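Notebook entry, 30 October 2021
Skalto mesh compression library: closing notes for version 1
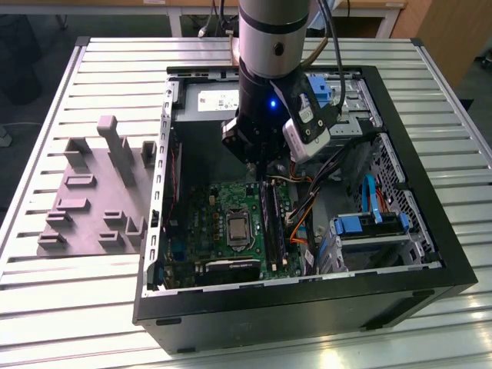
The purpose of this entry is to record the state of Skalto before the version 1 branch is frozen. Work on the library began in July with the vertex encoder, and the index encoder followed once the file layout had settled. Both are now complete to the extent set out in the original plan. Items that were dropped or deferred are listed further down so that the next person to open the source does not have to search the ticket history.

Results

The test set remains the one assembled for Anlow, our older asset packer. It contains 132 meshes, of which 23 are known to be difficult: open edges, duplicate vertices, or triangles with no area. All of them now load, encode, decode and compare equal to the source within the tolerance set in the test configuration. The last two failures were traced to the same fault. The encoder assumed that every mesh had at least one triangle in its final block, and wrote a block header with a length of zero when it did not. The decoder read that as the end of the file and stopped early. The header is now omitted and the block count is written first.

Packed files are over 70 percent smaller than the plain binary files on the full set. The gain is uneven. Smooth scanned surfaces do very well. Meshes made by hand, with few vertices and many hard edges, gain little, and the smallest of them come out slightly larger once the header is counted. This was expected and is acceptable for the present users of the library. A raw mode has been added for such files. It must be requested by the caller; the encoder does not select it.

Decoding speed

The decoder was rewritten twice. The first version read one bit at a time and was kept only as a reference. The second read whole words and was much faster, but it failed on machines that do not permit unaligned reads. The current version copies into a small local buffer and reads from there. The loss in speed compared with the second version is too small to separate from the normal variation between runs.

Decoding is split across threads by block. Going beyond 8 threads brought no further improvement on the build machine, and the default has been fixed at that number. The setting can be changed through the options structure. It should not be read from the environment, as was done in the early builds; that code has been removed.

Changes to the interface

The function that returned a pointer to internal memory is gone. Callers now supply the destination and its size, and receive an error code if it is too small. Masilela, the viewer, has been updated to match. Bivell has not, and still builds against the July snapshot. Its branch should be moved over before any new attribute types are added, as the two layouts will not agree after that point.

Error codes were renumbered once, in the week after the first internal release. Logs from before that change should be read against the old table, which is kept in the docs folder under the earlier version number.

Not done

Vertex colors are stored without compression. A scheme was drafted and tested on part of the set, but it made the decoder harder to follow and the saving was minor.

Streaming from a partial file is not supported. The block layout would allow it, but the checksum is computed over the whole file and would have to be moved into each block. This is a change of format and belongs in version 2.

The fuzz tests cover the decoder only. The encoder is still assumed to receive valid input from our own tools.

Remaining steps for the freeze

Tag the branch and build the packages from a clean checkout.
Copy the reference outputs to the shared drive and mark them read-only.
Replace the draft text on the project page with the format description.
Close the open tickets, or move them to version 2 with a short note on each.
Bring the Bivell branch up to date and rerun its import tests.

Fixes to the version 1 branch after the tag are limited to faults that cause wrong output or a crash. Requests for new features are to be entered under version 2, which has no start date yet.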